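Clulus Home Handling Kit
Set-up and Use Guide

Section 6. Tidying a Surface

6.1 What to expect

You bought a machine to pick up after you. It will, within reason, and this section is mostly about the reason. Clulus can lift a small object, carry it a short way and set it down where you told it to. It cannot look at a mess and feel bad about it. That part of housework is still yours.

Allow around 40 minutes for the first session. A person would clear the same surface in less time than it takes to read this page. Please don't time one in front of the machine's owner.

6.2 Before you start

1. Finish Section 5 (Charging and Calibration). If you skipped it, the software knows, and will say so at every step.

2. Choose one surface. A bed is allowed, though a firm table is kinder. Smooth out large folds in the sheet or cloth.

3. Choose one object for the first lift. It should be light, rounded and fairly cheap. A computer mouse is ideal. If it has a cord, unplug it and take the cord off the surface too.

4. Move anything you would be sad to lose at least 50 centimeters away. Model ships, shells and other items with points, rigging or sentimental value go in another room if you have one.

CAUTION: Clulus has no idea what your grandmother left you. It grips an heirloom exactly as it grips a sock.

6.3 First lift

1. Lower the gripper until the ribbed pads stand on either side of the object. Leave a little space on both sides.

2. Check that the pads face each other. If one leads the other, back off and start over.

3. Press Close once. Pressing it again does not make the machine try harder.

4. Wait for the tone, then raise slowly.

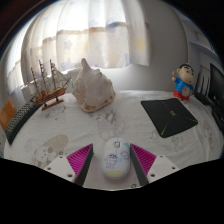
Muireann Mulcahy wrote to us after the September edition to say that she had followed these steps to the letter, that the lift went fine, and that the machine then held on to the thing for the rest of the afternoon like a toddler with a cookie. Could we please print the part about letting go a bit sooner? It used to be in Section 9. It is now 6.4.

6.4 Letting go

1. Lower the object until it touches the surface. Objects released in midair will find the surface by themselves, and you will hear them do it.

2. Press Open and hold for two seconds.

3. Raise the gripper straight up before moving sideways.

NOTE: If the pads stay shut, switch to Manual and turn the release knob to the left. Do not pull. Arnout Smits in our Bundovport workshop pulled, and we now stock a larger supply of finger mounts.

6.5 Working around electronics

Desks are harder than beds. Keyboards are long, laptops are flat, and screens are expensive in a way the gripper finds hard to respect.

1. Close any laptop before you begin. The machine cannot do this for you yet. We say "yet" in every edition.

2. Set a no-go zone around monitors, routers and anything with a cable. Draw it generously on the Tadia app map.

3. Start with the smallest loose item and work up. Leave the laptop for last, or for yourself.

4. Keep the fingers open while traveling across the table.
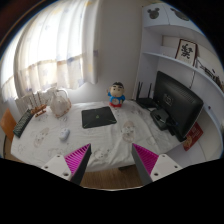 Fig. 6-2. Gripper open over a table with laptop, mouse and keyboard.

CAUTION: Flat objects lying flush on cloth tend to bring the cloth along. If the tablecloth starts to move, press Stop. The trick where the dishes stay put is not supported.

6.6 If it does not go well

Object squirts out sideways: pads too high. Lower them and try again.

Object turns but does not lift: pads off center.

Machine stops and displays code 38: it has lost track of the object. Look under the bed.

Machine tidies the wrong thing: label your objects again in the app (see 7.2, Naming Things).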